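8/1/20, kitchen corner

New microwave is on the table and I love it already! Dexter Oyelaran and I hauled it up from the Pettigrew storeroom (157 steps, I counted, my arms are still complaining) and found it a home on the light wood table. One round knob near the bottom of the panel, and that's my kind of control. The door swings out to the left, so keep that side of the table clear, please.

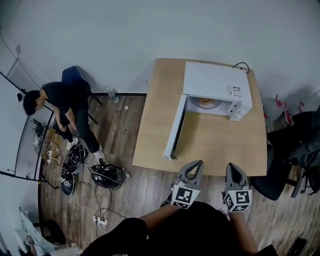 Warm-up notes

Glass turntable fits nicely. Tried the oat bun from Tulo for 7 seconds too long, still ate it, still great. Next time drop the power one notch and leave it to rest with the door open.

To do: ask Dexter if the Naron mugs are microwave safe, and tuck the cord in behind the table.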